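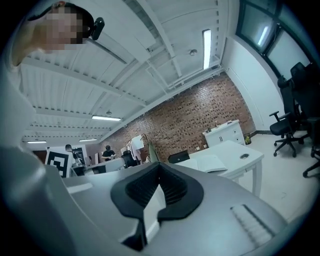 Hand-held gripper with grey plastic housing and black rubber pad.

Skirret (Sium sisarum) is a hardy perennial of the carrot family, grown for its clusters of slender, sweet roots. It was a common kitchen garden vegetable in Britain during the Tudor period and lost ground as the potato and improved forms of carrot and parsnip became widely available.

Description

The plant forms a clump of upright, hollow stems bearing divided leaves with toothed edges. Small white flowers are carried in umbels in summer and attract hoverflies and other insects. The roots are greyish brown outside and white within, and older plants may develop a tough central core.
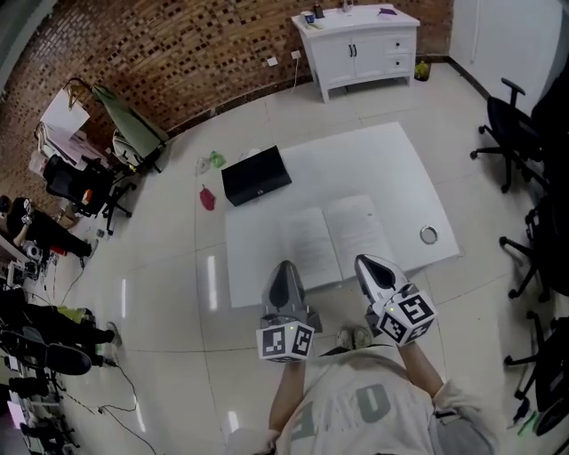 Bodell
Contributing Editor, Food Plants

Cultivation

Skirret prefers moist, fertile soil in sun or light shade. Plants may be raised from seed sown in spring, although germination is often uneven and seedlings vary in root quality. Growers therefore tend to divide established clumps, replanting offsets from those with the thickest roots. Dry summers produce thin, fibrous roots.

The selection known as 'Warham' is kept at the Dramani garden, where 192 plants are grown in 3 beds and renewed by division. Its roots are thicker than those of the unnamed stock from which it was taken. A second selection, 'Nusarov', is earlier to shoot but more prone to woody cores.

Culinary use

Roots are lifted once the top growth has died back and can be left in the ground until needed. They are scrubbed, not peeled, and then boiled, roasted or fried in butter. The flavour lies between carrot and parsnip. Early English cookery books give recipes for skirret pie, in which the boiled roots were baked with butter, spices and sometimes dried fruit.

See also: Parsnip; Salsify; Scorzonera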